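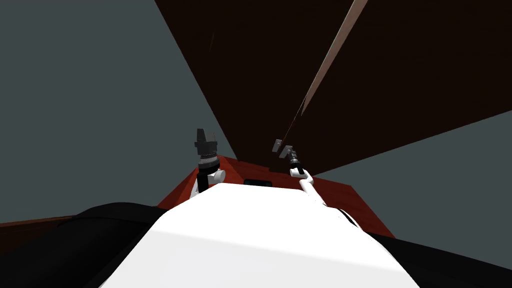 **Porkura Shop / Two-arm robots / Planning kits**

# Greco planning kit (with the Flondville kitchen)

Most people who write to me want a price for the arms. Fair enough, they're the expensive bit! But I'd much prefer you spent a month with the Greco on a screen before you spend real money on one in a room, so I put this kit together and I keep nagging everybody to start with it.

You get the full Greco model (white body, two arms, two-finger grippers), the Flondville kitchen to put it in, and a worksheet for turning what you learn into a budget. It runs on the Irar simulator and your Irar license is included for the first year. After that you renew it yourself or let it lapse, and your saved runs stay readable either way.

**Kit price:** $2,554
**Seats:** 5
**Trial:** 30 days, full version
**Delivery:** download link by email

## What I'd do with it first

Build your own counter. Flondville comes with cabinets, drawers and doors you can resize, and it takes an afternoon to get the heights close to your own place. Then park the Greco where you think it's going to stand and try the dullest jobs on your list. Open a drawer. Reach under a cupboard door somebody left open (this one has cost more of my customers a reprint of their floor plan than anything else on this page).

Pay attention to the space around the shoulders. Everybody measures the grippers and forgets how much room the body takes up when it's pulled in close to a work surface. I did it too on my first install and we ended up moving a cabinet that had been screwed to the wall the day before.
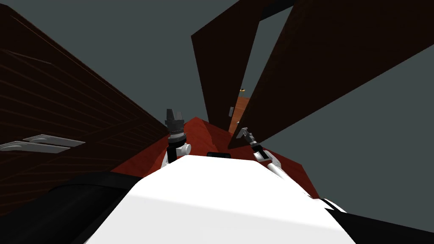 *Greco in the Flondville kitchen, both arms forward, cabinet doors open.*

## The budget worksheet

Ragnheiður Eskildsen wrote the original and I've been scribbling on it ever since. There are 7 tabs. The ones people skip are floor prep and spare fingers, and those are the ones I get phone calls about in month three - so please fill them in, even with a bad guess.

It also has a line for your own staff time. Put a real number there. If one of your people is going to spend every Wednesday teaching the thing where the handles are, that's a cost, and your finance person will find it sooner or later.

What the worksheet won't do is pick a gripper for you. The standard two-finger pair is what's in the model. If you need something wider or softer, email me with the sizes of what you're picking up and I'll quote it separately.

## What you need

- A desktop with a decent graphics card (a work laptop will open it, slowly)
- Measurements of your room, including door swing
- A list of the jobs you want done, in plain words

## Questions I get a lot

**Does the kit price come off the robot if I buy one?**
Yes, all of it, as long as the order comes from the same company account.

**Can I bring in my own furniture models?**
You can. Handles and hinges need setting up by hand, and Ilari Kettunen does that for a day rate if you don't fancy it. He's booked through September right now, so ask early.

**Will a job that runs fine on screen run fine in my kitchen?**
Some will and some won't. Reach and clearance carry over well. Grip is touchier, and I'd leave slack in the schedule for it whatever the simulator tells you.

**Can I split the seats between two sites?**
Sure, they're just logins.

Orders placed before 3 p.m. get the download link the same day. Trials come from the same form - tick the second box and leave the payment part blank.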